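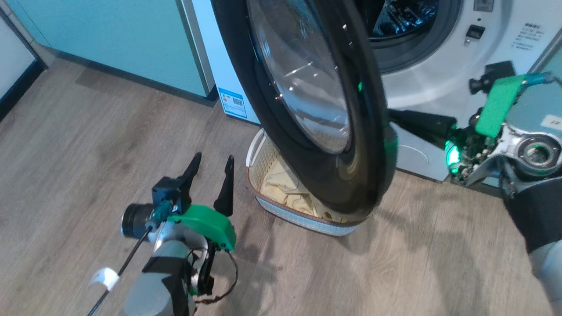

公共洗衣间的滚筒洗衣机供全体住户共同使用,机门的开合、门封的清洁以及衣物的取放,直接关系到设备寿命和下一位住户的使用体验。为统一操作方法,卢斯洛(Luslow)公寓住户服务处编写本说明,适用于各楼层洗衣间及配有同类设备的套间。取放衣物时,应将机门完全打开,使圆形门体转到一侧,露出整个筒口和灰色橡胶密封圈;洗衣篮宜放在机旁地面上,镂空编织的椭圆形白色篮子即可,米色等浅色衣物应单独装篮。篮子不要放在过道中央,也不要搁在打开的机门上。

一、适用范围与准备工作

本说明所称洗衣机,均指前开门滚筒式洗衣机。波轮式洗衣机以及各套间住户自行购置的其他机型,请以机身标注和随机手册为准。

使用前请准备以下物品:洗衣篮一只,中性洗衣液,软布两块,浅口托盘一个,旧毛巾一条。清洁门封时另备软毛牙刷。钢丝球、硬质刮刀、含砂去污粉一律不得用于机门玻璃和橡胶部件。

洗衣间开放时间为早七时至晚十时。晚九时以后不得启动新的洗涤程序,已在运行的程序可以继续至结束。

二、衣物分类与装机

1. 按颜色和材质分类。白色、米色、浅灰色可以同洗;深色牛仔布、新购的深色棉织品前三次应当单洗。毛织品、真丝及标注“仅可手洗”的衣物不得放入滚筒。

2. 检查口袋。硬币、发卡、纸巾、耳机和钥匙须全部取出。纸巾碎屑附着在衣物和筒壁上,清理费时;发卡容易卡入密封圈夹层,划伤橡胶。

3. 拉链拉合,纽扣解开,带有金属挂钩的内衣装入洗衣袋。被套、枕套翻面后抖去积尘,扣好开口,以免小件衣物在洗涤中裹入其中。

4. 控制装载量。棉织品以占滚筒容积三分之二为宜,装好后手掌应能从衣物上方伸入。羽绒制品每次只洗一件。毛毯、浴室地垫等大件吸水后重量较大,应使用一层东侧的大容量机型。

5. 逐件放入,抖散后再装。将整篮衣物一次倒入,容易结成一团,脱水时造成偏载,机器会反复调整转速,洗涤时间也会相应延长。

三、关门与启动

关门前用手沿筒口检查一周,确认没有衣角、系带或袜子夹在密封圈上。推合机门时手掌按在门框外沿,听到锁扣到位的声响后松手。不得用膝盖顶门或用力甩门。

洗衣液倒入抽屉盒的主洗格。普通污渍每桶使用30毫升,衣物较多或污渍较重时可酌量增加,但不得超过瓶盖上的最高刻度。柔顺剂倒入专用格,不得直接淋在衣物上。公寓前台备有布蒂茨(Butitz)中性洗衣液,700毫升装,可凭房卡领取,每户每季度一瓶。

日常衣物选用棉织品标准程序,水温三十度或四十度。床单、毛巾可选六十度。程序启动后机门自动锁定,中途如需添加衣物,应先按暂停键,等待门锁解除后再开门。筒内水位高于门沿时门锁不会解除,此时不得强行拉拽把手。

四、取出衣物

1. 程序结束后,等待门锁解除。多数机型需要一至两分钟,使用高温程序后时间略长。

2. 将机门完全打开。半开的机门容易勾挂衣物,也会碰到蹲下取物者的头部和肩部。打开前请留意身后是否有人通过。

3. 将洗衣篮移至筒口下方,分次取出衣物。大件先用双手托出再放入篮中,不要从筒内直接拖过门沿,以免湿重的布料拉扯密封圈。

4. 转动滚筒一周,查看上部和后部。袜子、手帕等小件常贴在筒壁上,需用手逐一摸查。密封圈下缘的褶皱处也应翻看。

5. 衣物取出后放入篮中即可离开,抖平和折叠请在折衣台上进行。带编织纹样的篮子边缘容易勾丝,针织衫和丝袜应装入布袋后再放入。

程序结束后逾三十分钟未取的衣物,值班人员将移入公用篮,放置于折衣台下层,并在登记簿上注明机号。公用篮内的衣物保管至次日晚十时。

五、机门与门封的日常清洁

每次使用后,用干软布擦拭玻璃内侧和密封圈表面,重点擦拭下缘积水处。擦拭完毕后机门保持微开,留出约一掌宽的缝隙,以利筒内散湿。家中有幼儿或宠物的套间住户,应同时关闭洗衣间房门。

每月进行一次彻底清洁,步骤如下:

(1)断开电源,机门全开。
(2)以软布蘸温水及少量中性清洁剂,擦洗玻璃两面和外圈。外圈如为光面黑色材质,擦洗后须用第二块干布收净水迹,否则干后留有白斑。
(3)用手指轻轻翻开密封圈,用软毛牙刷刷去毛絮和皂垢,再以湿布擦净。褶皱处如有黑色霉点,可将浸有稀释除霉剂的棉条敷于表面,按产品标签规定的时间取下,并用清水擦拭三遍。除霉剂不得与含酸清洁剂混用。
(4)检查橡胶表面有无裂口、硬化或变形。发现裂口的,停止使用并报修。
(5)接通电源,空筒运行一次筒自洁程序或高温棉织品程序。

六、排水过滤器的清理

过滤器每两个月清理一次。公共机由物业负责,套间机由住户自理。清理前断开电源,待筒内水温降至室温,在机身下部过滤器盖前铺好旧毛巾,放置浅口托盘。缓慢旋松滤芯,水流出后随时倒空托盘,待水流停止再完全旋出。滤芯以清水冲洗,腔内异物用手取出。旋回时应对正螺纹,拧至不再转动为止,随后运行一次漂洗程序,查看有无渗漏。

木纹地板不宜长时间接触积水。清理过程中如有水溢到地面,应立即擦干,板缝处用干毛巾按压吸水。机脚附近和机器与橱柜之间的缝隙也应一并检查。

七、洗衣篮及周边物品的放置

洗衣篮应靠近洗衣机或墙边放置,不得遮挡电源开关和机身下部的检修口。湿衣物在篮内停留时间不宜超过一小时。镂空篮壁虽利于通风,底部仍会积潮,建议每周用清水冲洗一次,倒置晾干。

洗衣机与相邻电器之间应留有空隙,缝隙内不得塞放衣架、纸袋或折叠板。机顶可以临时放置洗衣液,脱水时应取下。电器侧面张贴的能效标识和机身上的操作文字请勿撕除或遮盖,维修人员需据此核对信息。

八、常见情况处理

机门打不开:确认程序是否结束,筒内是否有水。断电后等待五分钟再试。仍无法打开的,请联系物业,不得撬动门框。

脱水时晃动明显:暂停程序,打开机门重新抖散衣物;单件过重的,添加两三条毛巾以平衡重量。空筒时仍晃动的,应检查机脚是否着地。

衣物上有灰白色残留:多为洗衣液过量或装载过满。减少用量,加一次漂洗。

筒内有异味:清洁门封和抽屉盒,运行筒自洁程序,此后每次使用后坚持擦干并保持机门微开。

门沿渗水:检查密封圈是否夹有线头或头发,玻璃内侧与橡胶接触的一圈是否附有皂垢。清理后仍渗水的,停止使用。

九、报修与咨询

公共洗衣机报修请拨打内线197,说明楼层、机号和故障现象。夜间漏水请拨打值班内线488。套间洗衣机的门封更换由住户服务处代为预约,费用按实际配件结算,住户无需自行拆卸门体。

本说明由住户服务处罗扎莉亚·奇兹马迪亚(Rozália Csizmadia)编写,西尔莎·汉拉恩(Saoirse Hanrahan)审核,每年一月修订。纸质版可在前台索取。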